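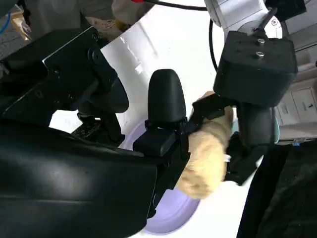 Toy and Tableware Sorting, Plidport Family Room
Progress report to the Skascombe Fund
6/12/21
Prepared by Ekua Owusu

Summary

The grant of 3,000 was paid in two parts. We have spent 2,000 of it and the rest is set aside for shelving and the second round of replacement toys. Work is on schedule apart from the labelling, which is two weeks behind.

Work done in this period

The play kitchen corner has been emptied, cleaned and put back. Plates, cups and bowls from the pretend tea set had been getting mixed in with the soft toys, and families told us they could not find a full set of anything. Tableware now has its own low shelf by the window. Soft toys go in the deep boxes under the bench.

Plush toys were checked one at a time for split seams, loose eyes and missing care labels. Anything with a readable label was washed according to it. Toys with no label were washed by hand in cool water and dried flat. We threw away 11 that could not be mended and repaired nine. Margus Lepik did most of the sewing.

The plastic plates were washed and sorted by colour. Those with cracked rims have been taken out of use. We bought replacements from Ozoliņš, who delivered on time but sent one box of the wrong size. They have agreed to exchange it.

Problems

The labels ordered for the boxes peeled off after cleaning. Margus is trying a tie-on sort from Wetomari instead. Until these are fitted, staff are tidying by memory and the soft toys still end up on the tableware shelf at busy times.

Drying space is short. We can hang up to 11 toys at once, so a full wash takes several days and part of the collection is always out of the room.

Next steps

Fit the new labels to all boxes. Put up the second shelf, once the landlord has confirmed which wall can take the fixings. Repeat the seam check in January and send you the list of what was kept, mended and replaced. Receipts for the spending to date are attached, except the Ozoliņš invoice, which will follow when the exchange is complete.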